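Oltus gripper stall fault

The Oltus gripper stall fault was a control error in the Davico line of bench robot arms. It was first recorded in November, when an arm working over a small board closed on a raised part and kept increasing motor current after the fingers had stopped moving. The controller read the stalled fingers as still travelling and issued no stop.

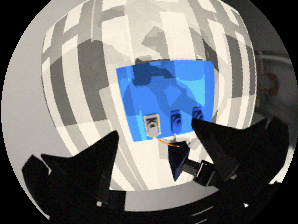
Early reports blamed worn finger tips. Replacing them made no difference, and the fault was later traced to a position counter that rolled over at 1000 steps. Past that value the arm had no reliable measure of how far its fingers were open.
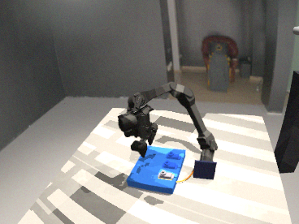 Written by Shahla Rostami, robotics safety editor

The error was reproduced in simulation by Jamshid Soltani and Mitra Alipour at Zandel. The simulated workcell used a black arm, a blue board with small fixtures and a thin orange-yellow cable. In 3412 trial grasps the stall appeared almost 10 times, always with the fingers near full opening. Contact with the cable was treated as a separate hazard.

A firmware change released by Davico cut motor current after eight identical position readings. Bülent Baysal criticized the fix because it left the counter itself unchanged. Operators were told to keep their hands away from the gripper until the arm was powered down at the base.
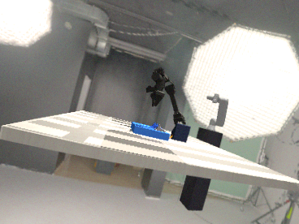 Later revisions

The counter was replaced in the next controller board. Older units can be refitted, but the work voids the original calibration and the arm has to be zeroed again before use.

Last updated: May 26, 2025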